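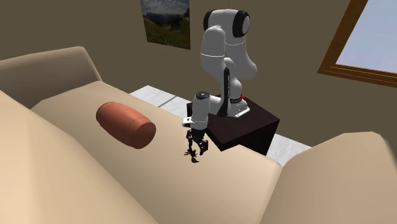

The Relusside Household Manipulation Challenge is a student robotics competition in which teams write control software for a simulated robot arm working in furnished domestic rooms. It is run each year by the engineering department of Praltgate College and is open to school sixth forms, college clubs and first-year university groups. All entries are judged in simulation and no hardware is required. In the living room setting, a white jointed arm stands on a dark pedestal behind a beige sofa and carries a black parallel-jaw gripper, with a red bolster lying on the seat as a loose object. Teams may not move the pedestal or alter the furniture.

Format

The contest has a qualifying stage in March and a final in May. In the qualifying stage each team submits one program, which is run without changes on 17 room layouts. The layouts differ in the position of the furniture and the loose objects, and are not published until scoring is complete. The final uses longer tasks, in which an object must be picked up, carried and set down within a marked area.

Submissions may be written in Python or C++. The organisers supply the simulator, a model of the arm and a basic motion planner named Tollari. Teams are free to replace the planner, and most finalists have done so.

Scoring

Each layout carries up to 100 points, divided between grasping, placement and time taken. Contact between the arm and fixed furniture is penalised according to the force recorded. A dropped object may be picked up again, but the clock is not stopped. The highest qualifying total so far is 1,951... out of a possible 1,700 before the bonus for unused time, which was withdrawn the following year.

Soft objects

Cushions and bolsters were treated as rigid bodies in the early contests. This allowed some teams to score well with grasps that would fail on real upholstery. A simple compression model was later added - the Bataineh model, named after the student project from which it was taken. It raised the computing time for each run, and entries are now limited to 700 seconds per layout.

2023 final

The 2023 final was held on 14 May 2023. Results were issued as a ranked table together with replay files for every run.

See also
Motion planning
Robot simulation
Parallel-jaw gripper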